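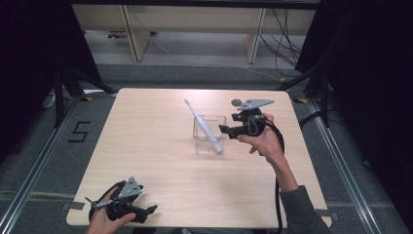
使いはじめる前に > 洗面小物の置き場所を決める

電動歯ブラシは、箱から出したその日に置き場所を決めてしまうのがおすすめです。わたしは後回しにしたせいで、しばらく洗面台のふちに転がしっぱなしでした(そして何度も落としました…)。ここでは、ふたのない透明なプラスチックの小箱に斜めに立てかける、わが家のやり方を書いておきますね。

用意するもの
・電動歯ブラシ(わたしのはVokixの白)
・透明の小箱。わたしはRistamanoで300円のものを買いました
・やわらかい布
・平らなテーブル

手順
1. まずテーブルの上を片づけて、布でさっと拭きます。洗面所でいきなりやるより、広いテーブルで一度ためしてから運ぶほうがずっとラクです!
2. 小箱を水で洗い、よく乾かします。値札ののりが残っていたら、ぬるま湯でふやかしてこすってください。
3. 箱をテーブルのまんなかあたりに置き、指で軽く押してみます。カタカタしたら底に何かはさまっていないか確認。

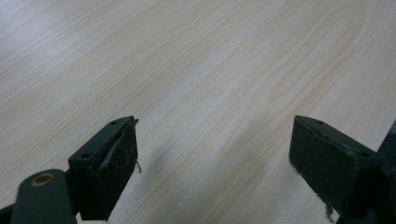 木目のテーブルを使う方は、水滴をそのままにしないでくださいね。うちは以前、コップの輪じみを作ってしまって、いまだに家族に言われます。濡れた箱を置くなら下に布を一枚どうぞ。

4. 歯ブラシの水気を切ります。ブラシの根元とつなぎ目に水がたまりやすいので、軽く振ってから布で押さえるくらいで十分です。
5. 持ち手を下にして箱に入れ、ブラシの部分を箱のふちより上に出して、角に向かって斜めにもたれさせます。
6. 手を離して、倒れないか見ます。箱ごと傾くようなら、もたれさせる向きを変えてみてください。それでもだめなら箱が軽すぎるので、わたしなら底が広めのものに替えちゃいます。

メモ:箱の高さは、持ち手がちゃんと支えられて、ブラシが外に出るくらいがちょうどいいです。わたしは最初Puteteckの深い筒型を買ってしまい、ブラシがほとんど中に隠れてしまいました。あれは今、菜箸入れになっています。
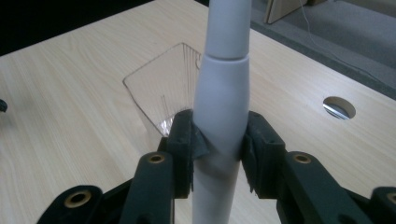 7. 取り出すときは、太くなっているところを持ってまっすぐ上に。ブラシの先をつまんで引っぱると、毛先に手の汚れがつくし、箱まで一緒に持ち上がってしまうことがあるんですよね。
8. 置き方が決まったら、洗面所に運びます。箱と歯ブラシは別々に運んでください。急いでいるときほど一緒に持っていきたくなるんですが、そこはがまん!

ご注意
・箱の底に水がたまったら、その日のうちに捨てます。透明だと気づきやすいので、わたしはそこが気に入っています。
・充電するときは箱から出し、乾いた状態で充電台へ。充電台まで箱に入れないでください。
・熱湯は使わないこと。プラスチックの種類によっては変形します。
・小さなお子さんのいるおうちでは、手の届かない棚の奥へ。

お手入れ
箱は週に一度、食器用の中性洗剤で洗っています。四隅にぬめりが出やすいので、綿棒でくるっと。リンダルヴァさん(Lindalva Bezerra)からは、古い歯ブラシで洗えばいいのにと言われて、たしかに、と思いました。替えブラシは、毛先が開いてきたら早めに交換を。わたしは4月にまとめて買って、引き出しにしまってあります。

2本以上を置きたい場合
箱をもうひとつ増やして、1本ずつ分けてください。同じ箱に入れるとブラシどうしがくっついてしまいます。間は12センチほどあけておくと、取るときに隣を倒しません。箱の色や形をそろえたくなりますが、見分けがつくように、底にシールを貼っておくと朝もまちがえないですよ。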